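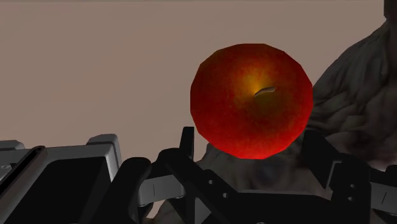 Tips for recording practice runs at home

If you have a free evening and a decent mouse, you can help teach a robot to tidy a kitchen. I've been recording runs for the Flilska set since May, all in the simulator, and I love it! A few habits that have made my runs better:

Do a slow one first. Move the arm to the object and back without grabbing anything. You'll learn where the wrist gets awkward, and you can throw that run away.

Look through the wrist view for the last bit of the reach. The room view is great for getting close, but it won't tell you if the fingers are lined up.

Vary your approach. Noemí Quezada went through 75 of my early runs and nearly all came in from the same side – a learner fed on those will only ever know one way to pick up an apple. Now I switch sides every two runs.

Keep your fumbles if you recover from them. A missed grab followed by a good one is worth having. Label it "recovered" and move on.

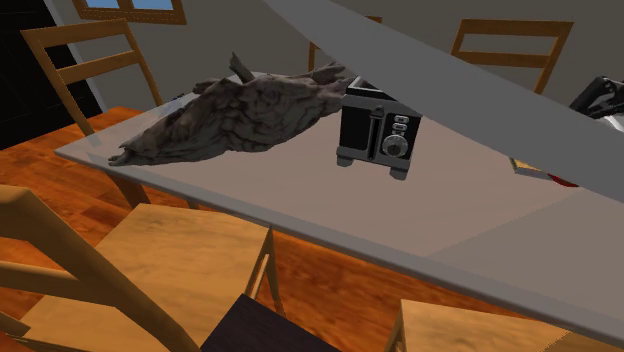 Shuffle the table between runs, too. Big awkward things like driftwood or a toaster make you plan a path around them, and those detours are some of my favorite recordings.

Write the task line the way you'd say it to a friend. "Put the apple by the toaster" beats "execute placement."

Save often! Innes Buchanan lost a whole night's work to a full disk, so I stop and back up well before I hit 400 files.

Next month I'm trying drawers – wish me luck with the handles.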